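Lernik Wall Rail – Set-up Guide
Section 3: Sorting and hanging wooden utensils

3 min read

Complete Section 2 first. The rail should already be level, and both end caps should be screwed on until they stop turning. If you bought the Odari hook set separately, use only the short hooks for this section. The long ones are meant for ladles and strainers.

What you need
– Lernik rail, mounted
– Odari short hooks
– A soft dry cloth
– Food-safe mineral oil
– A mixing bowl for the small parts

3.1 Check the hanging holes

1. Lay out the utensils you use most days. Leave the rest in the drawer for now.
2. Look at the top of each handle. A spoon needs a hole or a loop to go on the rail.
3. Try a hook in each hole before you decide on an order. The hook should pass through without force.
4. Put anything without a hole in the Kaijage counter jar (sold separately) or back in the drawer. 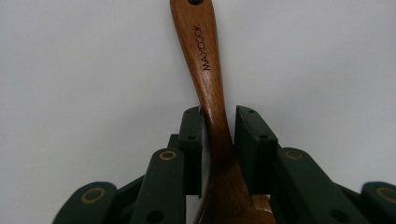

Wooden spoons take the short hook in most cases. The hole is near the end of the handle, where there is not much wood around it, so do not twist the hook to make it fit. If the maker's name runs along the handle, as MAXCOOK does on this reddish-brown spoon, turn that side toward the room and do the same with the others. The bowls will then all face one way and the spoons will hang closer together.

CAUTION: Do not drill a new hole in a spoon handle. Thin handles split along the grain.

3.2 Oil the wood

1. Wash the spoons by hand and let them dry overnight, standing up.
2. Put a few drops of oil on the cloth and rub along the grain. Go over the back of the bowl twice.
3. Wait 25 minutes, then wipe off what is left.

Note: Oil that stays on the handle will mark a painted wall. Matte paint shows it worst.

3.3 Clear the work surface

Move everything off the part of the table nearest the rail and wipe it down. Set one bowl at the far corner for hooks and spare screws. A metal bowl is best – you can hear the parts go in, and it wipes clean afterward. Keep the rest of the surface free for laying the spoons out in order. 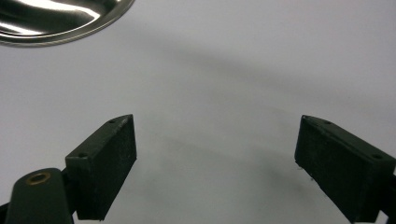

Fig. 3-2. Steel bowl on a white tabletop.

3.4 Hang the utensils

1. Slide the hooks onto the rail from the left.
2. Hang the longest spoon first, then work down in length.
3. Check that the bowls do not touch the counter or each other.
4. Press each hook down until it seats in the groove.

CAUTION: Keep the rail away from open burners. Wooden utensils must not hang over a gas flame.

Replacement hooks are listed in the Garkbridge parts sheet under item 162. For rails over a sink, go on to Section 4.

Comments

kettle_on
Do the short hooks fit the older rail? Mine has the round groove.

pinehollow
They fit mine but they slide a little. I put a rubber ring on each side.

dt_upstairs
Overnight wasn't long enough for my spoons. I gave them until the next afternoon before oiling.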